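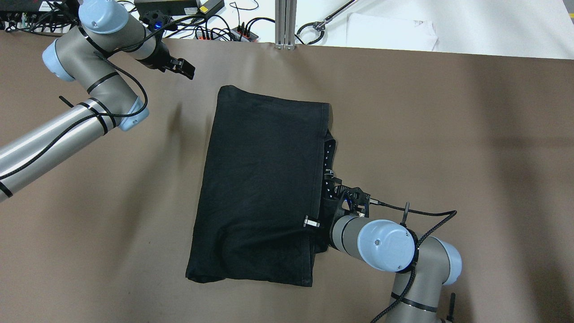 I have finally found a way to fold black T-shirts that I enjoy, and I'm a little too excited about it!

Some background. I own far too many dark tops (work ones, sleep ones, the ones from the Gulldale fun run that are all one size too big) and for years they lived in a heap in the bottom drawer. Every morning at 6:30 I'd pull out three before I got the one I wanted. So in April I emptied the whole drawer onto the bed and started over.

The first thing I learned is that I'd been folding on the wrong surface. The bed is too soft, everything sinks and the sleeves wander off. A big table is so much better. I cleared mine and spread a brown cloth over it, and now the fabric stays put while I smooth it out, and I can walk around to the other side if I need to. Dark cloth on a dark table would drive me crazy, but black on brown is easy to see, even in the evening.

My fold goes like this. Shirt face down, collar away from me. One side in to the middle, sleeve folded back on itself, then the same on the other side. Smooth from the collar down with a flat hand. That gives you a long strip, and then it's hem up to just short of the collar, and in half again. The hem end always wants to bunch up on me, especially with the thin stretchy ones, so I slide my fingers underneath and give it a little tug before the last fold. It makes such a difference!

I don't iron any of them. A few soft creases are fine with me, and on black they hardly show once the shirt is on.

The drawer is a Tomero, the low wide one, and it cost me 179 dollars secondhand with a sticky runner that I fixed with candle wax. I bought a pack of Plusta dividers for it and ended up using only two — the folded shirts hold each other up when they stand on edge. The other dividers went into the sock drawer, where they are doing a wonderful job.

Next up are the sweatpants, which I've been avoiding. They're bulky and the drawstrings get everywhere. I tried rolling one pair last night and it popped open the minute I let go, so I think it'll be the same fold as the shirts, with the strings tucked inside the waistband first. If you have a good method for the really thick ones, please leave it in the comments, I'd love to try it!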